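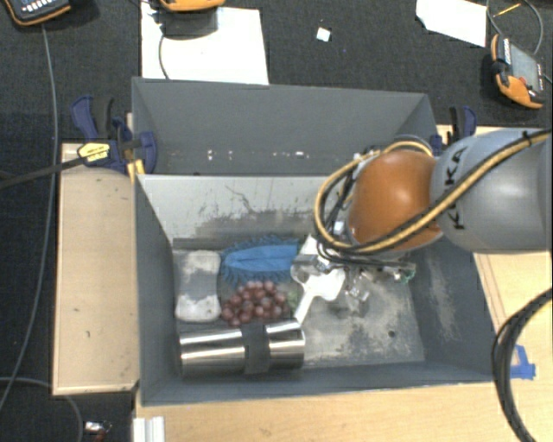 KUKA over the front bin, grapes and duster round

Posted in May by tieu_n, 4:40 pm

ok so team Drallness update. picking club at Galtville, same setup as the thread last term. arm's fine, calibration's fine, we keep losing points on the front bin and I want opinions before we burn another evening on it.

rules for anyone new: objects go in the front bin, robot moves them to the back bin one at a time, no human hands once the run starts. you lose points for a double pick or a drop.

our trouble is order. planner goes for whatever scores highest on the grasp net and that's nearly always the grapes. grapes are right up against the duster so the duster gets dragged along half the time. 619 logged attempts now, I can share the csv.

---

ulla_k wrote:

take the metal cylinder last. always. depth on shiny stuff is garbage, you'll get holes in the point cloud and then it thinks theres floor where there isn't. we wasted a month on that

---

gripperless wrote:

disagree with Ulla, cylinder FIRST. its lying along the front with stuff crowded behind it. every time you go for the grapes you risk bumping it and a cylinder rolls. get it out of there while you still know where it is

---

ulla_k wrote:

and when you miss? then it rolls anyway lol. a bump you might get away with

---

gripperless wrote:

so don't miss. close slower. what speed are you guys closing at

---

tieu_n wrote:

200 ms from contact to full close. tried slower, didn't see much change but that was with the old fingers so who knows

---

Natalie Sedgwick wrote:

Mentor hat on. Before anybody argues more about order, what does the segmentation mask look like for the duster? The fringe is shaggy on both sides and the middle is smooth. Last term the mask kept splitting it in two and the planner thought it had an extra object to work with. If thats still happening your 619 attempts are not telling you what you think.

---

tieu_n wrote:

ugh. checking

---

tieu_n wrote:

yeah its split. top fringe is getting its own label in a lot of them. not all

---

gripperless wrote:

how many training images

---

tieu_n wrote:

2000, but only 200 have the duster in them and mostly by itself

---

ulla_k wrote:

well there you go. shoot more with it touching other things. grapes on it, grapes under it, that white scoop thing across it

still say cylinder last

---

Natalie Sedgwick wrote:

Agree on more images. I'd also start with the white utensil. Handle is narrow, it's over to the right of the grapes, and there's open floor on that side of the bin. Easy first pick, and then you can come at the grapes from the right.

---

gripperless wrote:

handle points right at the cylinder tho. grab it wrong and you've poked the thing

---

Natalie Sedgwick wrote:

Then lift straight up, no sideways move until it's clear of the walls. You should be doing that on every pick anyway.

---

tieu_n wrote:

we are not doing that on every pick. ok. fixing tonight, relabeling the duster first, then utensil first vs cylinder first, same layout both times. will post teh numbers

---

ulla_k wrote:

and cylinder last. run all three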